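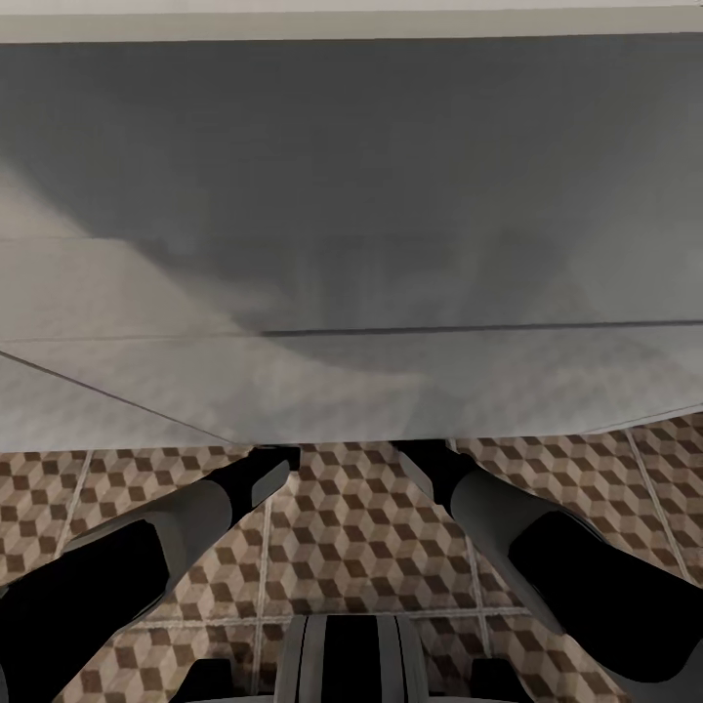 Teaching a Simulated Two-Armed Robot by Remote Control
Student project report, Drengate Robotics Lab course
Author: Tanvir Kodikara

1. Background

The goal of this project was to record household tasks in simulation by driving the robot myself, then use the recordings to train a policy that copies what I did. The simulator was the course build, Jemow. The training code was Thambiah, which last year's group left in good shape.

The task I picked was picking up a mousetrap from the top of a cabinet. It is a small, flat object on a large, flat surface, and I wanted something that would be hard on the gripper and easy to reset.

2. Control setup

I drove both arms with two hand controllers. Moving a controller moves the matching gripper, and the trigger closes the fingers. The base is driven with the left thumb stick. I had three views on the monitor: one from the head and one from each wrist.

The first version sent controller positions straight to the arms. Small shakes in my hands showed up in the recordings, so I added a smoothing filter. Too much smoothing made the arm lag and I overshot the object. I settled on a light setting and kept it for all the recordings used in training.

Driving the base took the most practice. If I stopped too far from the furniture, the arms had to stretch and I ran out of wrist motion. If I stopped too close, the grippers bumped the edge before I could lift them over it. In the end I drove up slowly with the arms already raised.

3. Recording 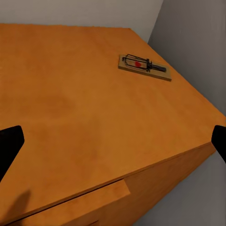 I opened the fingers wide before bringing the hand in over the cabinet. In early tries I opened them late, on the way down, and the policy trained on those tries often came down with the fingers half closed. It had learned my habit along with the task.

Each recording was saved with the three views, joint positions and controller inputs. I recorded 100 full demonstrations over November, mostly in the evening when the lab machine was free. Failed tries were kept in a separate folder and not used for training.

The start position of the robot was changed a little between recordings. The trap was also turned to different angles. I did not change the furniture or the lighting.

4. Lining up the grasp

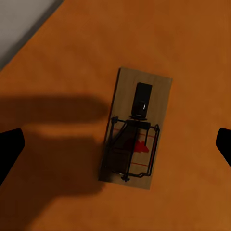

Getting the trap centered between the fingers was the slowest part of every demonstration. The wrist view is good for left and right but poor for height. I used the shadow of the hand on the surface as a rough guide to how far down I was. I do not know if the policy uses it too, and I did not have time to test that by turning shadows off.

My rule was to stop above the object, fix the wrist angle, then go straight down. When I mixed turning and lowering, one finger tended to touch first and push the trap away.

5. Training and results

I trained two policies, one on the wrist views only and one on all three views. Both were run for 500 test trials in Jemow. The policy with all three views did better at the approach. At the grasp itself I saw little difference between them. The most common failure in both was closing the fingers too high and lifting nothing.

6. Next steps

I would record more demonstrations that start with the hand in a bad position, so the policy sees how to recover. I would also like to try the Fuvbridge controllers, which give some force feedback, for the last part of the descent. The recordings and the filter settings are in the shared course folder under my name.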